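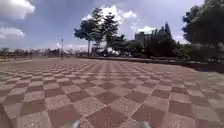 Skivent plaza teleop driving set — README

Status: usable, still being cleaned. Maintained by Obinna Shehu. Driving and labels by Chidubem Ekpo. Ask Obinna first, he has the keys to the storage bucket.

What it is
300 episodes of a small outdoor base driven by remote control over a tiled plaza. Front camera plus the stick commands from the operator. Meant for imitation learning: image in, forward speed and turn rate out. No planner in the loop, no autonomy at all, every command came from a human thumb.

What's in an episode
- front camera frames, color, as recorded (lens curve NOT removed, do it yourself if you need it)
- operator command, forward and turn, both scaled -1 to 1
- measured wheel speed, left and right
- one line of text with the goal, eg "follow the edge on the right" or "go straight to the arch"
- operator id, session id

Tasks
Three of them. Names in the files are the names below.
straight_to — pick a far landmark, drive at it, stop on command
keep_edge — stay along the curb or the grass without touching it
open_cross — cross open paving on a diagonal, no edge to hold on to

open_cross is the hard one. Operators wander and correct late. If you only train on one, don't make it that one.

How it was driven
Gamepad with the Plotura remote app. Operator watches the robot's video, not the robot. We tried letting people walk behind it and look at the real thing, and the commands stopped matching what the camera could see. Those runs are in /old_walkbehind, don't mix them in.

Two operators. op1 is Chidubem, smooth, slow on turns. op2 is Obinna, brakes hard. You can tell them apart from the turn channel alone so maybe balance the batches.
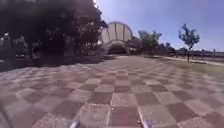
Known problems
- Checker tiles mess with visual odometry. Every square looks like the next one, the tracker slips a whole tile and carries on happily. Use wheel speed, or at least compare.
- Exposure swings going in and out of tree shade. Auto exposure was left on. A few frames after each crossing are too bright or too dark, flagged as exp_bad.
- Robot body shows at the bottom of the frames. We mask the lowest strip in the loader (mask_body=True by default). Turn it off and the policy may latch onto the chassis.
- Horizon not level in every frame. Mount has some play in it. No IMU correction applied.
- Command timestamps lag the video a bit. Loader shifts by 2 frames, good enough for us, check it for yours.
- Sessions recorded on the Friday have the goal text typed in afterwards, so expect typos and one "go to teh arch".

Splits
By session, not by episode. Please don't reshuffle. Neighbor episodes look nearly the same and your val loss will look great for no reason.

Getting started
Unpack, point FLOMORA_ROOT at the folder, run check_set.py. It should print 300 and exit. If it prints less, your download was cut short, get it again. The Flomora loader reads everything else from index.json.

Not for
People detection, crowd driving, anything safety related. Wasn't collected for that and we did'nt label for it.

To do
- redo the command lag properly
- level the horizon
- second site, Ndung'u yard, planned for November — gravel, no tiles, should help with the odometry thing
- fix README typos (Chidubem)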